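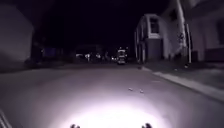

My night rounds went to a robot and now I watch it from a desk. How do I make this work?

Posted by curbside_kay in Work & Jobs

Okay, long one, sorry in advance. I work nights for Grgić, we look after the streets and shared areas for a bunch of housing developments, and until last winter I did the rounds in Zullham on foot and in the van. Trash on the road, lights that are out, a gate hanging open, you write it up and the day crew fixes it. I liked it! I knew every curb out there.

Then in February the company brought in a Lidov robot for the rounds. It drives the streets at night with its headlamp on and I sit at the depot with Skivow open and go through whatever it flags. I kept my job and my pay, so I know I'm luckier than a lot of people on here. But the work is so different that I feel like I started over at something I never applied for.

Take the picture at the top. There are two little pale flecks on the road out past the light, and my whole job is deciding what they are. On foot I'd have walked over and picked them up (or kicked them to the curb, let's be real). At the desk I get three buttons: ignore, look again, send day crew. If I send the crew out for a leaf I hear about it. If I ignore a chunk of something and a person drives over it, I guess I'll hear about that too.

Last month I had 411 flags to get through, on top of the phone. The other night person went to days, so there's just me, and my back hurts in a completely new place. My supervisor is nice but he keeps saying the system "frees me up," and when I ask for what, he kind of laughs.
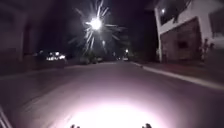 Same street, garage side, with the big streetlight ahead.

So for anybody who's been moved from doing the rounds to watching the rounds:

How do you decide what to send a crew for without second-guessing every single one?
Did you get your job title or your training changed, and how did you ask?
Is it weird to ask to go out there one night a week? I miss it and I think I'm getting worse at reading the pictures the longer I stay inside.

I'm not looking to get rid of the robot. I don't miss the sleet one bit.

gatehouse_gil

Been there, different outfit, we did warehouse yards. The thing that saved me was getting the rules in writing. I asked my boss one question by email: if I can't tell what an object is, do you want me to send someone or skip it? It took him nine days to answer, but he answered, and after that it was his rule and I was the person following it. I stopped lying awake over it. Keep the email.

Also use that "look again" button like it's free. I was shy with ours at first because it made the round run longer, and I thought that would count against me. When I finally asked, the only thing anyone tracked was whether the round was done by 5 a.m. We had plenty of room for it.

On the going-out question, not weird at all. I'd put it to them as checking the robot's work. Pick a few flags from the week, go stand on the spot, write down what was really there. I did that for 14 weeks and I got way faster at the desk, because I learned what a flattened cup looks like compared to a loose bit of paving. My boss got a list he could take upstairs, so he was happy too. I never did get a new title out of it, so maybe somebody else can help you there.

And get the chair sorted out. Ask for a real one. I waited a year and that was dumb.

mothlamp

just look for another job tbh. first they take your partner off nights and then its you. we had 70 people at my old place before the machines came in and i dont know how many now but the parking lot is pretty quiet

tuesdaysoup

I don't agree that you should just leave, but I do get where that's coming from, and I'd want to know what happened to that second night position. Was it cut, or is it sitting open? You're allowed to ask! At our place (hospital laundry, so carts instead of streets) it was technically still open, and when three of us asked for it to be filled at the same time, they did it. Half time, but still, having someone to cover the phone made a huge difference.

For the title, go find your old job description and write down what you do now next to it. Mine said "lifts and moves loads" and I hadn't lifted a thing in months, I was clearing alerts and talking to the vendor. I took both pages to my review and asked which one they wanted to pay me for. I got the training first and the raise at the next review, and it wasn't a big raise, but it was there. Our carts log about 1,000 trips between services so they can't exactly say nobody needs to watch them.

One practical thing, turn the ceiling lights down if they let you. Night pictures are so dark around the edges, and with the overhead tubes on I was mostly looking at my own face in the screen.

curbside_kay

Thank you, all of you (even the gloomy one). I sent the email this morning before I went home, the "send or skip" one, pretty much word for word. The second position is "under review," whatever that means, so I'm going to ask the day people if they'd sign something with me. I'm bringing up the night out at the same time. Chair request is in too!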